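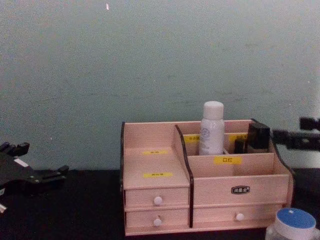 Pink desktop organiser, three drawers with white knobs, on the dark bench.

March, 8.40 am

Second round of paint adhesion checks for the Savska order. Danish Farooqui brought the Mirnitz primer over last night and I've done three test boards with it, same pine offcuts as before, sanded to the same grit. Two coats of the pink on each, one hour between coats.

Board 1: cross-cut and tape, clean. No lift at the corners.
Board 2: same, one small flake at the edge where I'd gone light on the primer. My fault, not counting it.
Board 3: left by the window overnight without a top coat. Colour hasn't shifted that I can see. Will check it again with the meter once Roald Björklund brings it back from Gilstead.

The old Reuter primer was cheaper but it grinned through at the knots after a week, and we ended up sanding back 18 drawer fronts. Don't want to do that again. Leftover tins are on the bottom shelf, marked UNDERCOAT ONLY.

Went through the costing while the boards dried. With Mirnitz the whole batch comes to 1,403 in materials. With Reuter it was 1,121, but that's before the rework and Danish's two afternoons of sanding. I'd go with Mirnitz. Roald wants to see the invoice first.

11.15 am

Drawer fit. Paint build-up on the sides makes the runners bind when it's humid. Masked the sides on the next set and waxed the bottom edges with a candle stub. Slides fine now, a bit of a squeak on one.

To do:
Order more 240 paper
Ask Savska whether they want the grey colour sample as well
Wash out the small roller, it's been sitting in the tray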